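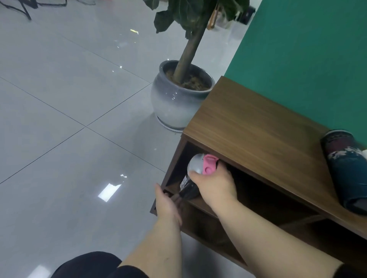 Preka Low Open Cabinet, walnut-brown wood grain

We love this little cabinet! It's the piece for all the stuff that never gets a proper home: spray cans, polish, a spare tumbler, the dog's brush, the batteries you bought twice. The front is open, so you just reach in and grab what you need - no door to swing into your shins, no handle to catch a sleeve on.

Inside, a horizontal shelf splits the space in two. We keep tall cans leaning or lying down and put the flat things (cloths, manuals, a stack of mail) on the other level. The top is flat, with the grain running lengthwise, and it looks lovely against a dark painted wall. Ours has been next to a deep green one since January and we still like it every time we walk past.

It also does well on tile. If your floor is glossy, put felt pads under the base before you slide it anywhere. One set is in the box, and extra sets are under Womum Floor Care.

Details
Finish: walnut-brown wood grain
Front: open, no doors
Weight: 11 kg
Load on top: up to 200 N, spread evenly
Assembly: about 173 seconds for our fastest tester, a good bit longer for the rest of us

Care
Wipe with a soft, barely damp cloth and dry right away. Spray cleaner onto the cloth first, then wipe along the grain. Keep aerosols away from heaters and direct sun, and read the can before you store it indoors.

Goes well with
Jorkura plant saucer, round, white
Tan storage tray, small

Ships flat. Returns accepted if all parts are in the box.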